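HISTORY OF PHOTOGRAPHY, UNIT 4
Handout 3: Albumen prints and the travelling studio
Course tutor: Tiruwork Bogale

Read this before the seminar, please, and not during it. The practical notes at the end apply to anyone who has signed up for the printing afternoon in July.

1. Where we had got to

Last time we left the photographer with a negative and a headache. The paper negative was light, cheap and easy to pack, but its fibres printed through as a soft, mealy texture. Some people loved this and called it breadth. Others wanted to be able to read the shop signs. Glass gave them the shop signs, and in exchange they had to carry glass.

The wet collodion process, published in 1851, asked the photographer to coat, sensitise, expose and develop each plate before the coating dried. In a studio that is a nuisance. On a hillside it means bringing the darkroom with you, usually as a tent or a cart, along with the chemicals, the water and somebody to complain to.

2. The egg question

Albumen paper arrived in 1850 and stayed the standard printing paper for most of the next forty years. Thin paper was floated on beaten, salted egg white, hung up to dry, and later floated again on silver nitrate to make it sensitive to light. The image sat in the egg layer instead of sinking into the paper, hence the crisp detail and the slight sheen.

Factories got through eggs in enormous numbers. The yolks were sold on where a buyer could be found. Students always ask about the smell. It was bad. Some makers let the albumen ferment a little on purpose, as it coated more evenly.

Albumen prints were made by contact, so the print is the same size as the negative. If you wanted a large print, you needed a large camera, and if you wanted a large camera on a mountain you needed mules. Keep this in mind when you find yourself grumbling about your tripod.

3. Case study: the Troller album

The department's teaching copy is a facsimile of an album put together for the Troller family of Trostside, mill owners with a taste for distant places and a horror of going to them. It holds 88 prints, mostly temples, harbours and bridges, bought loose from dealers and pasted in by at least two people, one of whom could cut a straight line.

Yi-chun Tsao's catalogue essay (in the reading pack) argues that the order of the pages follows the family's dinner conversation more closely than any map. I think she is right about the first half and generous about the second. Look at these points as you go through it:

Captions. Fifty-four of the prints have one in ink. Several are wrong, and one bridge is given two countries.
Numbers in the negative. Small white figures in a lower corner are usually a dealer's stock number, scratched or inked on the plate. The highest in the album is 157, so somebody had a longer list than the Trollers could be bothered with.
Skies. Plates of the period were oversensitive to blue, and skies came out blank. If you see handsome clouds, ask whether they belong to that landscape. The same bank of cloud turns up over a harbour on page 12 and a temple on page 30, having presumably enjoyed the trip.
Figures. People stand about for scale, and they stand very still. The blurred ones got bored.

4. Looking at condition

Yellowing in the highlights is the commonest fault, followed by fading at the edges, where poor paste or damp has got in. Fine cracking of the surface shows best in raking light. The paper curls strongly if it is unmounted, and it should never be flattened by hand - Shuzhen Xiao in the print room has views on this and will share them.

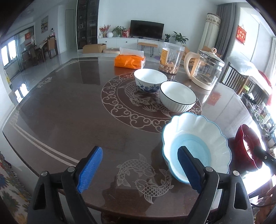 Write down what you see before you write down what you think caused it. Last year's condition reports contained a good deal of confident chemistry and very few measurements. Give height by width, in millimetres, image first and mount second.

5. The printing afternoon

We shall be making small albumen prints from modern negatives. Tien-fu Huang will run the coating bench and Yu-ting Lu the printing frames. Silver nitrate stains skin and clothes dark brown, and the stain wins. Gloves and goggles are provided. Your good shirt is your own affair.

Bring a negative no larger than the Oltia frame, which takes a half-plate. Exposure is by daylight and may take anything from a few minutes to most of the session. Toning, fixing and washing follow, in that order, and the washing is long and dull.

6. Written work

Choose one print from the Troller album and describe how it was made, sold and kept. The piece should be more than 200 words for the draft, and the draft goes to me on paper. Use Cheung's short glossary for terms. If you want a print with clouds, say so early, as they go first.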